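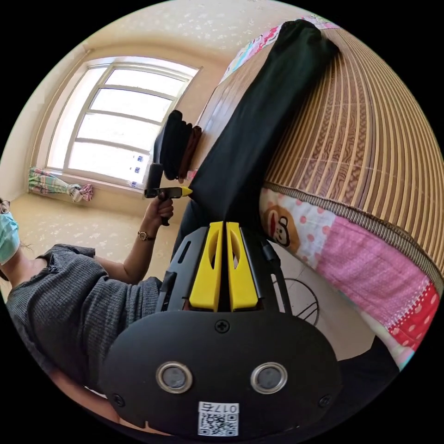 Folding dark clothes on a bamboo bed mat

By Neelam Sengar. Updated April.

Quick one. Several of you asked how I get the black washing folded on the bed without it coming up covered in fluff and snags. Small bedroom, no table, no ironing board worth the name. Bed it is.

The bamboo mat stays on. I used to roll it up every time and fold straight on the quilt, which was daft. The mat is flat and firm, and dark cotton doesn't drag bits off it like it does off a quilt. Cooler on the hands too, in a warm room.

What you need

A bamboo sleeping mat, the slatted kind with a cloth border. Mine's a Luneo, 29 pounds, had it two summers.
A dry cloth and a slightly damp one. Old pillowcase is fine.
Lint roller or a clothes brush.
The dark washing, properly dry.
15 minutes. Less if it's all T-shirts.

Before you start

Check the mat. Run a dry cloth along the slats, same direction as the slats, never across. If the cloth catches there's a splinter or a lifted strip. Find it now. A tiny bit of fine sandpaper sorts it, then wipe the dust off. If a whole strip has come loose, put a tea towel over that patch and fold somewhere else on the mat until you've mended it.

Check the border as well. Loose threads from the edging are the main thing I find stuck to black tops. Snip, don't pull.

Got a quilt underneath? Leave it, but pull it flat. Lumps under the mat make it rock and then nothing you fold on it comes out square. Ours is a patchwork one so the seams are a bit knobbly whatever I do. Tug from the two bottom corners, then smooth the mat down from the middle.

Wash your hands. Hand cream and black fabric do not get on.

Step 1. Sort by weight

Thin tops in one pile. Heavier knits in another. Trousers last. Don't mix them in a stack later on or the thin ones get squashed and slide out sideways.

Anything still damp at the seams goes back on the airer. Feel the waistbands and under the arms, those are always the last to dry. Damp clothes left on bamboo can mark the mat, and I've got a patch by the pillow end to prove it.

Step 2. Shake and lay out

One good shake per item, away from the bed. By the window if you can. Otherwise you're just putting the fluff on the mat and picking it up again.

Lay it face down with the long side running the same way as the slats. This matters more than it sounds - fabric slides along the slats nicely but across them it ripples. Smooth from the middle outwards with flat palms.

If the thing is longer than the mat is wide, turn it. Don't let it hang off the side. The weight pulls it crooked and you end up chasing it.

Step 3. De-fluff, one side only

Short strokes, one direction, top to bottom. Start at an edge, hold that edge still with your other hand. Go easy near seams and buttons.

Only do the side that'll be seen. I wasted years doing both.

With a brush, clean it every couple of garments or it starts putting fluff back. With a sticky roller, change the sheet sooner than you think. On ribbed knits go along the rib. Across teh rib just pushes it down into the grooves.

Keep sticky rollers off the bamboo itself. They leave a tacky line and then that line collects everything.

Step 4. Fold

Tops: one side in to the middle, sleeve back on itself, same again the other side. Then bottom hem up to the collar, then in half once more. Press with your forearm, it's a nice long flat thing and you always have it with you.

Knits: in thirds, loosely, no pressing. Hard creases in a knit take ages to drop out.

Trousers: leg on leg, tuck the pointy bit of the seat in so you've got a straight line, then thirds.

Long dresses and tunics: fold in half longways first, then roll from the hem. A roll won't skid about on the slats like a tall fold does.

Step 5. Stack at the foot, not the pillow end

Keep the finished pile off your working bit. I stack at the foot of the bed, heavy at the bottom, and carry the lot over in one go. Mine go into a Bakberg box on the shelf, darks kept seperate from the whites. An old tea towel on top keeps the dust off.

Step 6. Wipe the mat

Dry cloth first, along the slats. Then the damp cloth, wrung out hard. Then leave the mat bare until it's dry. Don't make the bed over it straight away. If you've got space, stand it on its side against the wall by the window.

I do a full wipe on Tuesday and just a dry dust in between. No polish, no spray. It makes the slats slippy and it comes off on your clothes.

If it goes wrong

Fabric keeps bunching up - you're smoothing across the slats. Turn the garment.

Little pulled threads on the front - splinter somewhere. Do the cloth test again and fold face up in the meantime.

Fluff comes straight back - it's coming from the quilt. Wipe round the mat edge, or tuck the quilt in tighter so it isn't rubbing on your sleeves while you work.

Pile falls over - too tall, or rolled stuff at the bottom. Two short piles.

Slat lines showing on thin tops - you leaned on it. Give it a shake, hang it for an hour.
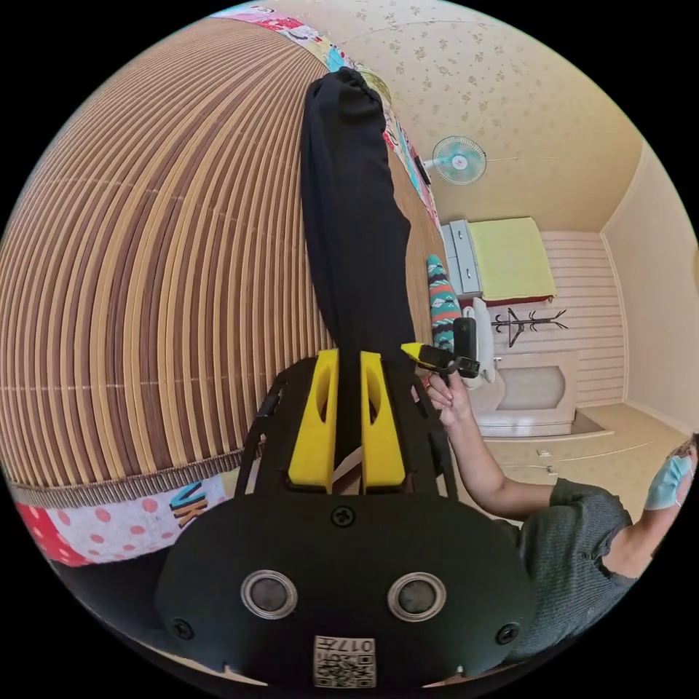 Can I iron on the bamboo mat if I put a towel over it?

I wouldn't. The heat goes through a towel quicker than you'd expect, and steam is worse because it gets down between the strips and into the backing. If you've only one or two things to press, roll the mat right back and use a folded blanket on a hard floor. Or hang them in the bathroom while somebody has a shower and skip the iron.

Sizes

Got asked this twice. My mat is 170 cm across and I can lay out two adult tops next to each other. On a single you'll manage one, just stack at the foot the same way. Narrower slats are better for folding than wide ones, fewer gaps for buttons to drop into.

Winter

Roll it up loosely, slats on the outside, tie it in two places with something soft. Stand it upright somewhere dry. Tight string leaves dents. I'll do a proper post on storing it when I get round to it.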